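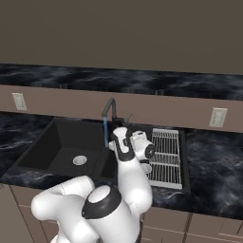
Can I put sealer on my stone counters myself? Yes, and please don't be nervous about it! Most of our customers at Brophy Stone Care do their own, and a quiet afternoon is plenty. Dark marble with gray and white veins is lovely to live with, but lemon juice and vinegar will still dull it, sealed or not, so keep a cutting board handy.

How far does one bottle of Nastel go?
One bottle covers 90 square feet with a single coat. Wipe it on thin, give it 13 minutes, then buff off whatever is left — a thick coat only turns sticky, and then you'll be calling us.

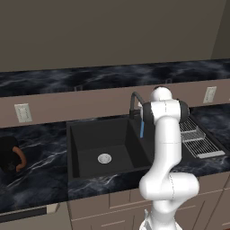

Black marble counter with a square single-basin sink.

What should I wash with every day?
Warm water and a drop of plain dish soap, truly. If you like something that smells nice, Rinell is made for stone and costs very little per wash.

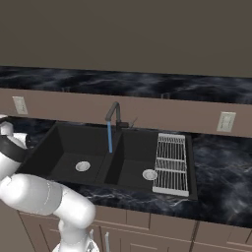
Matte black double sink, larger basin on the left.

Is Brollitz safe on black sinks?
It's fine on most composite sinks, but try a hidden corner first and rinse it well. Please keep it off the marble, as it's meant for lime scale and will leave

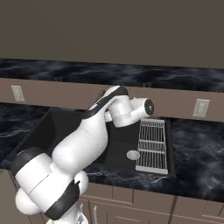

a cloudy mark if it sits. Should that happen, blot it, rinse with plenty of water, and write to us before you try any polishing powder. Orders placed before June still ship in the old bottles.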